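Druster 749 bar clamps, pack of 2: a review from somebody whose bin kept wandering
Reviewed by Hatice Soylu, 01/12/2024

I bought my first pack of these to stop a bin from sliding off a table, and I bought the second pack the same week.
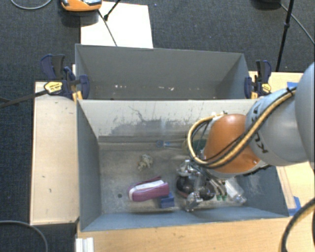 The trouble with an open-topped bin is that it has no interest in staying where you put it. Reach in for something, lean on the wall for a moment, and the whole thing moves an inch toward the floor. Do that all morning and you are working at the corner of the table with your elbow in the air. I tried a rubber mat first. The mat and the bin then traveled together, like a couple on a cruise. I tried double-sided tape, which held beautifully and took a strip of varnish with it when I changed my mind.

So, clamps. The Druster 749 is the blue and black one-handed kind, with a squeeze handle, a small yellow trigger tab for release, and a yellow label that stays on whether you want it to or not. They come two to a pack for $17, and you can pay a lot more for clamps that look nearly the same and have a nicer font.

Setting up

Each clamp comes with a fixed jaw at one end, a sliding jaw with the handle on it, and a pad on each. The pads were the first thing I worried about and they turned out fine. They grip the rim of the bin well enough and leave no mark on the underside of a light wooden table, at least none that wasn't there already. (My table has a past.) I keep two clamps on one far corner and two on the other, so both sides of the near edge stay clear for arms and sleeves.

Lauri Kallio, who shares the workshop and has views, told me four clamps was a lot for one bin. He then leaned on it with his full weight to prove the point, and failed to prove it. One pair at the back does hold if you put a clamp on each corner, but there's a slow twist once you start pushing from the side, and by lunchtime the bin is sitting at a jaunty angle. Doubling up cured that.

Squeeze and release

The squeeze is good. Three or four pulls take the slack out and a couple more make it tight, and I can do it with my left hand, which is the one I use for holding coffee. The package says the clamp delivers up to 700 newtons. I have no means of checking that and no wish to put my thumb forward as a test instrument. I can say that fully tightened is more than a thin-walled bin needs. Go one pull past sensible and the wall starts to bow in a way that makes you stop and apologize to it.

The release is where I take off a star. The yellow tab is small, and it sits exactly where your finger isn't. On a clamp that has been tight for a week it lets go all at once, with a bang, and the jaw drops down the bar. First time out it dropped onto my knuckle. I have since learned to put a palm under the jaw before touching the tab, and I mention it here so that you can learn it in a cheaper way. The instructions cover this with a drawing of a smiling hand.

The handles stick out

Nothing in the listing warned me how much room these things take up once they're on. Each one leaves a bar or a handle poking out beyond the table's edge or across its top, at whatever angle the corner allows, and every one of them is at the height of a sweater pocket. I've been caught by the same handle three times. You can flip the clamp over so the handle hangs below the table, and then it gets your hip. Pick your injury.

If your table is against a wall, measure before ordering. Mine had to come forward by the width of a hand, and now the cupboard behind it opens as far as it cares to.

What they hold, and what they don't

They hold the bin. They can't do much about the condition of the bin, and mine isn't going to win anything. It's a gray one with a sloped divider between the small back compartment and the big front one, and the top of that divider is scuffed and streaked from everything that has been dragged over it. I've tried dish soap, a melamine sponge and a bad mood. The stains stayed. There's a small hole in the floor as well, toward the left, and I've decided to think of it as drainage.

Everything else ends up in the front half. I had plans for the back compartment, I even had labels, and it still spends most of its life with nothing in it. A bottle on its side rolls to the wall and stays there, soft things bunch up in the middle, and whatever is smallest goes underneath whatever is biggest. With the bin fixed in place I at least know where to reach. Before the clamps I also had to find the bin.

Compared with the other ones

I've also used the Tonham screw type, borrowed from Lauri. It grips harder and has no trigger to bite you, but it wants both hands and a great deal of patience, and the end of the screw left a neat round dent in the table that I'm told adds character. For something you put on once and leave until retirement, get the Tonham. For a bin that comes off the table when you want to wipe underneath, the Druster is so much quicker that I wouldn't go back.

The Celance spring clamps are cheap and cheerful and came off the rim the first afternoon, one of them at speed. They're now holding bags of chips closed, and they're very good at it.

Wear so far

I've had mine since March. One of the four has developed a stiff spot about halfway along the bar, and a wipe with a dry cloth helps until it doesn't. One pad comes off if you slide the jaw too far and has to be hunted for on the floor. Spare pads exist, I gather, but the shop I used (Derkach, fast shipping, tragic website) only sells them in bags large enough for a shipyard. The other three clamps are as they were, labels included. I did try to peel a label. It came away as far as one corner and then tore, so now that clamp looks as though it lost an argument.

Four stars. Would be four and a half with a bigger release tab, and five if the handles folded. Buy two packs, keep your palm under the jaw, and hang up your good sweater before you walk past the table.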